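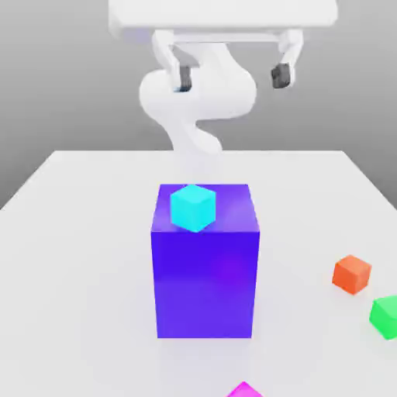 A two-finger gripper, shown open above a white tabletop in a computer rendering.

Bukel Numismatic Society Opens Registration for May Token Exhibition

The Bukel Numismatic Society has opened registration for its spring exhibition of trade tokens, transportation tokens and medals, to be held in May at the Skistum Center. Members and nonmembers may apply to exhibit. Public admission is free.

The exhibition will present 136 pieces from the Upadhyay Collection, a holding of merchant tokens assembled over four decades and placed on long-term loan with the society last fall. The loan comprises 360 pieces in all. The remainder will stay in storage while cataloging continues, and may be examined by appointment once the exhibition has closed.

Most of the tokens on view were issued by small businesses: bakeries, dairies, billiard halls, general stores and a number of saloons. Many carry only a merchant's name or initials and the words "Good For," followed by a value in trade. Brass and aluminum pieces make up the larger part of the display. A smaller group in vulcanite, a hard rubber used for tokens in the late 19th century, will be shown in a separate case under reduced light.

"Tokens of this kind were seldom saved on purpose," said Kuldeep Goel, curator of exhibitions for the society. "They were redeemed, melted or left in a drawer when the store closed. In many instances the token is the only record we have that a business existed, and the collector's notes are often as useful to us as the piece itself."

The notes in question fill five ledgers, which will also be displayed. They record the source of each token, the price paid and any city directory listing found for the issuer. Goel said that 79 of the tokens in the exhibition have been matched to a directory entry or newspaper advertisement. Visitors with knowledge of the unmatched issuers are invited to complete an information card at the registration desk.

Competitive exhibits will be accepted in four classes: United States tokens, world tokens, medals, and a junior class for exhibitors under 18. Each entry is limited to three standard cases, which the society will supply. Exhibitors must provide their own labels and may not use adhesives of any kind on the pieces. Holders containing polyvinyl chloride are not permitted. Replicas and altered pieces may be shown if they are clearly labeled as such.

Entries will be judged on numismatic information, completeness, originality and presentation. The numismatic information score carries the greatest weight, as in previous years. Judges will be available to meet with exhibitors after the awards are posted, and written score sheets will be returned to all entrants.

The society has revised its security procedures for the event. Exhibitors must be present when their cases are locked and again when they are opened for removal. Cases will not be opened during public hours for any reason. Setup begins at 8 a.m. on the first day, and the doors open to the public at 10 a.m.

A commemorative medal will be offered in connection with the exhibition. The obverse shows the facade of the former Plorkanix Dairy, whose one-quart milk tokens are among the better known pieces in the Upadhyay Collection. The reverse bears the society's seal. The medal will be struck in bronze and in silver, with the silver version available by advance order only. Orders will be limited to two medals per member - one in each metal - until the opening of the exhibition, after which any remaining bronze medals will be sold at the door.

The program also includes a talk by Goel on the die varieties of the Plorkanix tokens and an identification table, where visitors may bring up to three items for an opinion. No appraisals will be given.

Exhibit applications and medal order forms may be requested from the society's office by mail or telephone. Applications must be received before the end of the month preceding the exhibition.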